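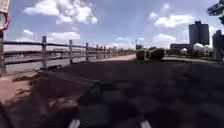

Waterside path, looking along the fence from the shade. Forward view from the robot.

Notebook entry, January, outdoor collection, Benderton route
Entered by: Carter Cloutier

Purpose of the session: to add guided walking examples on paved ground with a continuous barrier on one side. The Retau set is at present weighted heavily towards courtyards and indoor corridors, and the policy trained on it drifts towards open water edges when there is no wall to follow. A post-and-rail fence is a harder case than a wall. The water shows between the rails, and the depth estimate tends to settle on whatever lies behind them.

Start 10.40. Battery at 86 per cent on leaving the van. Operator on the handset, second person walking alongside.

Episodes recorded: 740. Episodes rejected on site: 7. Of the rejected episodes, four had a late start marker and three were stopped by the operator when a cyclist came through. The rejected files have been kept in a separate folder and are not to be merged.

Observations

1. Shadow. The near ground under the trees is dark and blotchy, with small bright speckles, and the path further on is in full sun. The ground classifier from the Vilela build labels parts of this shadow as uneven surface. The operator did not slow for it, so the recorded commands and the classifier output disagree over that stretch. The commands should be taken as correct. I have asked that the classifier channel be left out of the training input for this route until it has been checked by hand.

2. Dirt strip. There is a patch of bare reddish-brown dirt between the fence and the shaded ground. Our written instruction says "keep to the path", which does not settle whether the strip is permitted. For this session it was treated as not permitted. The wording needs to be amended before the next outing.

3. Persons in view. An arm and raised hand are visible at upper left, close to the camera. Under the Culthorpe labelling guide this is marked "person, partial" and the episode is retained. Annotators are reminded not to mark it as an obstacle.

4. Body mask. The two pale parts of the robot at the bottom of the image must be masked in every episode. The mask file in use was made for the earlier camera mount — it should be redrawn and the version number raised.

5. Exposure. Sky and cloud take up much of the upper half. Automatic exposure left on throughout. Fixed exposure to be tried on the return visit, on the same stretch and in the same direction.

Upload finished 16.15. Checksums agree. Storage reference 756, shelf copy in the lower cabinet.

Outstanding: revised path wording (C.C.); new body mask; hand check of the shadow labels, first fifty episodes only.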